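MINUTES

Equipment and Services Review Meeting
Punitz Community Kitchen Network
August, 10.00 am, Meeting Room 2

Chair: Ottilie Aebischer
Present: representatives of the Punitz, Tripathi and Cisia kitchens; procurement officer; workplace safety officer; minute secretary
Apologies: transport coordinator

1. Opening and previous minutes

The Chair opened the meeting at 10.00 am. The minutes of the previous meeting were accepted with one correction: under item 4, "Tripathi kitchen" should read "Cisia kitchen". The procurement officer confirmed that the correction had no effect on the quotation request.

2. Purpose of the review

The Chair reminded members that the meeting was to consider the Wesora two-arm kitchen service, offered to the Network on a 19-month lease. The service comprises the arms and grippers, the operating software, installation, and a set number of hours of task teaching by the supplier. The meeting was asked to decide whether to proceed to a paid trial. It was not asked to approve a lease.

Papers circulated beforehand were the supplier's proposal, the safety officer's notes and the draft trial terms.

3. Hardware

The procurement officer spoke to the section of the proposal dealing with the grippers. Each has two fingers carried on metal linkages and ending in a dark, narrow tip. Members discussed whether a tip of this shape would suit soft food. The supplier's position is that the same fingers can be used for lids, handles and food, and that no tool change is needed between tasks.
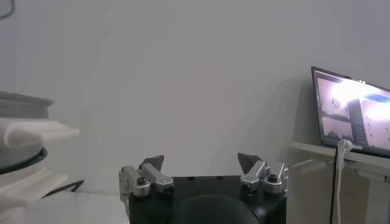

4. Cleaning and food contact

The safety officer reported that the proposal is thin on cleaning. The linkages have joints and fasteners in which flour or dough could lodge, and the supplier has not said whether the fingers may be removed for washing. The officer asked that a written cleaning procedure be received before any food prepared during a trial is served to clients.

The Punitz representative asked whether disposable sleeves could be fitted. The procurement officer had put this question to the supplier and was awaiting an answer.

Action: Procurement officer to obtain the cleaning procedure and a reply on sleeves.

5. Cabling and floor space

The safety officer asked that all power and data cables be secured clear of walkways at any trial site. The Tripathi representative noted that the bench on the east side of that kitchen has only one double outlet, shared with the dishwasher. It was agreed that the supplier should provide a site plan showing the arms, the work table, the computer and the outlets to be used.

Action: Supplier to be asked for a site plan for each kitchen under consideration.

6. The steaming task

Members considered the steamed bun task, which the proposal puts forward as the first to be taught. The work is laid out on a single table, with an electric steamer in the centre, its glass lid to one side and a plate of four buns to the other. One arm is assigned to the lid and the other to the buns. The Chair observed that the layout was close to the one used by staff at Cisia, and that little rearrangement of the bench would be required.

The procurement officer drew attention to the pleated tops of the buns, as a marked or flattened top would not be acceptable at the counter. It was agreed that the condition of the buns should be recorded during the trial along with the time taken.

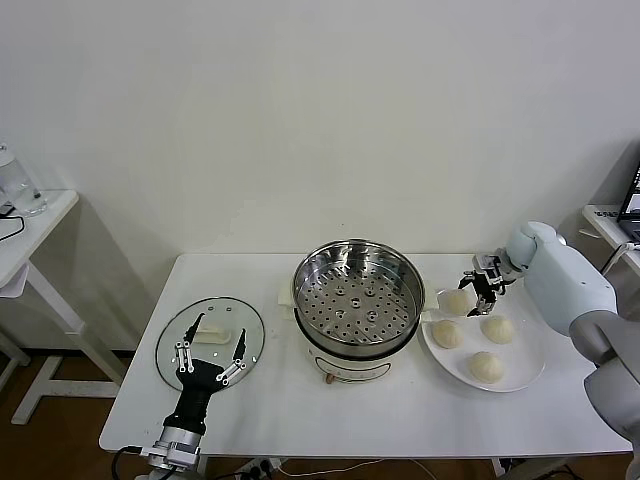 The Cisia representative said that staff there would welcome help with steaming but did not want to stand beside the machine waiting for it, and asked that the trial record every occasion on which a staff member had to step in. The Tripathi representative supported this and asked that the lid be treated as a separate matter, because a lid lifted from a full steamer releases hot vapour toward whoever is nearest. Both points were accepted for inclusion in the trial terms.

7. Cost

The procurement officer tabled the trial fee of $921 per week, which includes remote support during kitchen hours. Travel by the supplier's technician is charged separately. Members considered the fee acceptable for a short trial but asked that travel be capped. The Chair asked that the cap be agreed in writing before any booking is made.

8. Decision

Moved by the Punitz representative, seconded by the Cisia representative:

That the Network proceed to a two-week trial of the Wesora service at the Cisia kitchen, subject to receipt of the cleaning procedure, the site plan and a written cap on travel costs; and that no food handled by the equipment be served until the safety officer has given approval.

Carried. The Tripathi representative asked that it be recorded that support for the trial did not imply support for the lease.

9. Other business

The Punitz representative reported that the replacement seal for the cool room door had arrived and would be fitted by the building contractor. Noted.

10. Close

The meeting closed at 11.25 am. The next meeting will be called once the supplier's documents have been received.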